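Home | About | Meetings | Members' Books | Anthology | Contact

Rudis Writers' Group
Minutes, ordinary meeting 01/06/2018, back room, Cheema Street Library

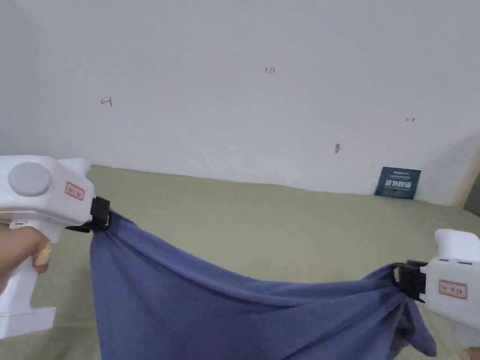
Meeting opened late, room double booked, sorted. Fourteen present, two apologies. Previous minutes read and accepted with one correction: the Elasia launch was in the small hall, not the main hall. Cover discussion brought forward as the designer's quote runs out at the end of the month. Agreed the anthology needs one background colour and one strong colour and no more than that. Pale olive green with a blue-purple, as in the cloth and sheet at the top of this page, got the most support. Objection that olive looks drab at thumbnail size, and most people will only ever see it at thumbnail size. Noted. Designer to send two versions, one olive, one cream. Title lettering to stay white in both so we can compare properly.

1. Anthology (working title "Salt Roads")
Submissions now closed. Mostly fantasy, a fair bit of near-future stuff, one verse thing nobody was sure how to catagorise. It goes in at the back. Word limit was 2000 and several pieces are over. Long talk on whether to be strict. Decided authors get one chance to trim, returned by email, no extensions. Anything still over is held for next year.
Running order not settled. Suggestion to open with the lighthouse story. Counter suggestion that it's too slow for an opener and should go third or fourth. Left with the editors.
Bios: third person, up to 110 words each. No lists of every comp ever entered. Pen names fine, but we need the real name for the contributor form.

2. Printing
Fisanport quote received, dearer than last year. Paper has gone up. They can do matte covers at no extra cost if files are in early. Question about whether ebook only would be smarter. Strong feeling against, people want something to hold and sign. Both formats then. Need someone to check the ebook file on an older reader, last year's chapter breaks went haywire and the maps came out sideways.
Action: ask Fisanport for a proof copy before we commit. Proof to be passed around, not kept.

3. Book one of the Elasia series
Launch went well. Books sold out at the table, more taken on order. Thanks to all who brought a plate. Author asked that members who enjoyed it leave a review, a couple of lines is plenty. Reminder that reviews should be honest and that swapping five stars for five stars is not on. Some grumbling. Book two is drafted and wants beta readers, preferably people who have read book one, but one cold reader would be useful to see if the recap works. Names on the sheet by the kettle.

4. Workshop
Topic for next workshop: magic systems and how much to explain. Alternative topic was blurbs. Vote went to magic, blurbs pushed back to September. Bring a page of your own where somebody uses magic for the first time, plus copies. Double spaced please. Last time half of us couldn't read the handouts.
Critique rules to be re-read at the start as we have newer members. Author stays quiet until the end. Comments on the page, not the person. Question whether we should time each piece again. Yes, egg timer.

5. Young adult or adult?
Carried over from last meeting and still going. One member's novel has a seventeen year old lead and an agent has said age her up. Views split. Some said the voice is what makes it YA and changing her birthday won't fix anything. Others said the second half is fairly grim and would sit better as adult. Nothing to decide as a group, member to have a think. Offer made to read both opening chapters side by side.

6. Library display
Library has offered us the shelf near the door for local authors. One copy per title, cover facing out. Copies won't be insured so don't put in your only one. Bookmarks can go there too if anyone has leftovers. Labels to be typed, not handwriten.

7. Other business
- Website contact form was going to an old address. Fixed now. If you wrote in and heard nothing, write again.
- Tea money short again. Gold coin each, please.
- Request for a silent writing hour before meetings. Trial it next time, doors open early.
- Found after last meeting: green notebook, no name, mostly dragons. Ask at the desk.

Next meeting same room, usual time. Closed when the lights went off at the front.

Filed under: Minutes, Fantasy & Sci-Fi, Group News

Recent posts
Beta readers wanted: Elasia book two
Anthology bios, how to send them
Photos from the small hall launch
What we read over autumn
Critique rules (updated)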